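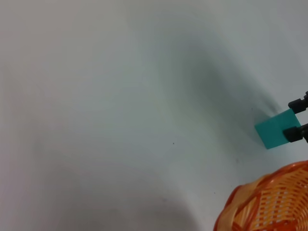

Re: Lunchtime walks at Sutham, sign-up and blood pressure checks

Hi all,

Replies to Heriberto's questions are below his text. I trimmed the part about parking.

> On Thursday Heriberto Benavides wrote:
>
> We have 44 people signed up for the walking program at the Sutham office, and the Wallner building wants in too. Before I send the form over there I need to know three things. Do the evening shift people get the same time allowance? Is the blood pressure check required? And who sees the numbers?
>
> Also, the step counts from the phones don't match the ones from the clip-on counters. Mine was off by a lot last week.

**Evening shift.** Yes, same allowance. They can take the 20:00 break or add it to the end of their meal break, but they need to tell their lead which one. The old form only listed the noon slot. Please use the new one, it has a box for evenings.

**Blood pressure check.** It's optional. Anyone can walk without it. The nurse from Girell will be at Wallner one afternoon in August and can see around 80 people if they book ahead. Walk-ins only if there are gaps. People who already get checked by their own doctor don't need to do it again with us.

**Who sees the numbers.** Only the nurse and the employee. We get a total headcount from Girell for the invoice and nothing else. If a manager asks for a list, send them to me.

**Step counts.** Pick one device and stay with it. Phones miss steps when they sit on a desk or in a bag, and the clip-ons read low if they're worn on a loose pocket. We aren't ranking anybody, so a gap between the two doesn't matter for sign-up. Teams log minutes this time. The goal is 99 minutes a week per person, which works out to 5 walks of just under 20 minutes.

Bisuseck is still not confirmed. Their site lead wants to know if the loop behind the loading area is lit in the winter, and I haven't heard back from facilities. Please don't forward the form to them yet.

Heriberto, can you send me the Wallner contact again? The address I have bounces.

Thanks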